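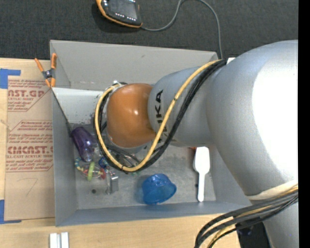
Returns from an earlier Nudanus owner, according to a comment left under our first post on this bin-picking package, were limited to one complaint: the suction option is sold separately and the order page does not make this clear. The order page has since been changed.

Nudanus supplies software, a two-finger gripper and a mounting kit. The arm is the customer's own. Installation took one morning, most of it spent on cable routing and on setting the bin limits in the Wulel planner.

We ran 400 picks from a metal bin with mixed household items: a plastic cup, a bottle, a bead toy, a flat utensil. Of these, 399 were logged; one record was lost when the planner restarted. First-attempt success was 86 percent. Misses were mostly flat parts near the walls, where the planner refuses steep approach angles. Clear plastic did better than expected.

The license is $2000 per arm per year. Support answers by email only. The manual covers tool offsets well and error codes badly.

Recommended for mixed bins with low walls. For deep bins, test before buying.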